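About Grivex

Grivex writes working rules for people who use robot arms close to other people. We do not build robots and we do not sell them. Our customers are labs, small manufacturers, schools and care providers who have bought an arm, or are about to, and need to know how to run it day to day.

The company was started in Diststead by Gertraud Koller, who spent much of her career inspecting packaging lines. She kept finding good machines with poor paperwork. The manual covered the arm, the insurance covered the building, and the space between the two was left to whoever had the morning shift. Our first handbook was 43 pages long and dealt only with that space. The current edition is 200 pages, and we still get asked to make it shorter.

What we do

Most of our work falls under six headings: site survey, risk review, cell layout, written procedures, operator training and yearly re-check. A customer can take one of them or all of them. We ask to see the arm at its real task before we write anything, with the objects it will handle and the furniture that will be near it.

Household tasks now take up the larger part of our week. They are harder to write rules for than factory tasks. A kitchen counter has no marked floor, and the objects on it change from hour to hour. Our household rules are published under the name Aryee and cover arms that work on counters, tables and shelves.

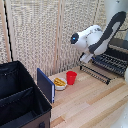 Counter work under the Aryee rules: arm, drying rack, cup and bowl.

A few of the Aryee rules, in short form:

Every object on the surface is listed before a session, including the ones the arm is not meant to touch.

Cables are checked through the full reach of the arm, at low speed, before the first run of the day.

Wire racks and other open metalwork are treated as snag points. The approach is set from above, and the gripper stops clear of the tines before it closes.

Food may be used as a handling load. It is thrown away afterward and never eaten.

One person holds the stop button and has no other job while the arm is powered.

How we keep the rules current

Customers send us incident and near-miss reports through Nidura, our reporting form. We have 342 on file. Each is read by two members of staff, and any rule that comes up in a report is reviewed at the next edition. New editions come out every August. Customers on a yearly plan receive the changed pages by mail, with the old wording printed beside the new.

Page last updated June 28, 2022

6 comments | 43 shares

Related
Preparing for a site survey
Who should hold the stop button?
Nidura: how to file a near-miss report
Training dates in Diststead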